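The Erneck Gauge

Filed at Tirnutard, 22 Jun 2023

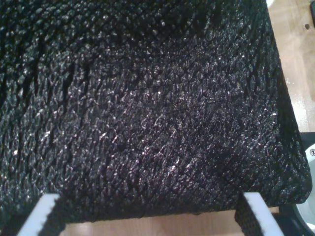
The gauge at Erneck read 486 millimetres when the outgoing keeper signed the book. The incoming keeper read it again, got the same figure, and signed underneath. Handover took 4 minutes. The boat left before the tide turned.

The lake at Erneck has no tide. The keeper put this in the remarks column and was told by radio, from the Tirnutard office, that the remarks column was for ice.

Readings were taken at dawn, noon and dusk. The gauge was a Revar float type, in a pipe set into the rock, with a brass scale and a pen arm that drew a line on a paper drum. The drum was changed once a week. The old drums were stored in the loft by year, and the loft held more years than the station had been open. The earliest sheets were in the same hand as the latest.

In April the line began to rise at night and fall before dawn. The rise was 200 millimetres. The keeper cleaned the pipe, weighed the float and replaced the pen. The rise went on. The stones at the waterline were marked with paint, and in the morning the paint was dry, with no mark of water above it. The keeper reported a fault in the instrument. Tirnutard sent a second gauge, which drew the same line.

The keeper then sat up beside the pipe with a lamp. Just after midnight the pen started to climb. The lake stayed where it was, flat against the painted stones. The float rose in the pipe, and from the pipe came the sound of a harbour: rope under load, a hull touching a wall, someone calling out a depth in fathoms.

The manual by Quiroga allows for readings up to 1000 millimetres. Past that point the arm meets a stop and the keeper is to write "over scale". There is no instruction for voices.

The keeper wrote down the depth that had been called, with the time, and initialled it. At dusk the next day there was a boat at the landing, lying well above the waterline with its mooring rope slack. The keeper packed a bag, took the reading, and went down to sign the book.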